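The pink chair problem

We have a pink armchair. I bought it in October, secondhand, after talking myself in and out of it for 16 days, and I told everyone it was going to be my reading chair. I had a whole picture in my head: tea on the left, library book on the right, feet tucked up underneath me. I think I have read in it twice. The rest of the time it has been where bags go.

I don't know how other people's bags behave, but mine come through the door and head for the softest surface. The backpack is the worst of them, and behind it come the scarf I took off on the stairs and whatever T-shirt didn't make it into the drawer. By Thursday night you could lose a small dog in there.

So this week I finally decided to have a proper go at soft things, by which I mean cushions, clothes, bags, blankets, everything that slumps. Hard things are easy (a mug either fits on a shelf or it doesn't) but soft things just sort of spread until they meet a wall. My friend Tipene Merrick, who is a much tidier person than I am and very patient about it, told me years ago to start with whatever is on the chair and not to look at the rest of the room at all until the chair is done. I have ignored this advice many times and always ended up sitting on the floor at eleven at night reading old birthday cards.

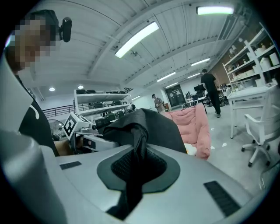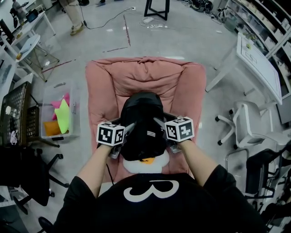
Pink and puffy in the first one, pink armchair and the fried egg cushion in the second, with the black backpack on top.

I love that egg cushion more than is reasonable for a grown woman. It has a proper yolk and everything! It gets to stay on the seat for good, and I'm not taking questions.

The other cushions are a different matter. I had been stacking them on the floor beside the chair, which looked fine for an hour and then didn't, and what helped in the end was a clear plastic bin. Lime green, pink and orange all go in together, and I can see which is which without tipping the lot out. I did look at a lovely woven basket from Grundano first, but it had a lid, and I know myself, and the lid would have become another place to put things.

As for black clothes, I have given up folding them nicely. Black cloth all looks the same in a heap anyway, so now it gets one shake, one fold in half, and straight into the drawer. It takes me no time and the creases fall out when I wear it, mostly.

That leaves the backpack, which still has no home. I'm thinking of a hook by the door, a big sturdy one, if I can find the drill. If you have a hook you like, do tell me in the comments, and please say what kind of wall you have.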